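Fiore reading room to open evenings again from October

Readers in Fiore who have been missing their evenings among the shelves will be glad to hear that the Lerkska reading room is going back to its longer hours in October, staying open until 9 p.m. after most of a year of closing at teatime.

Johanna Steiner, who runs the room, said the change came after 244 people signed a letter left at the front desk over the summer, many of them adding kind little notes in the margins (and one or two book requests, which she has promised to look into!).

The room holds 2,596 books, most of them novels and local history, along with a good shelf of cookbooks that never seems to stay full for long. Borrowing is still free, and members may take home up to six at a time.

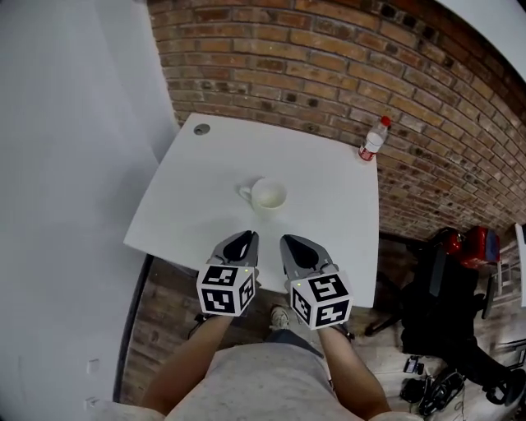 A white cup and a bottle of water on a table by the brick wall.

Uthai Hemmin, a retired bus driver and a regular for many years, said he was delighted. "I do my best reading after supper," he said, "and my wife will be pleased to have the kitchen to herself."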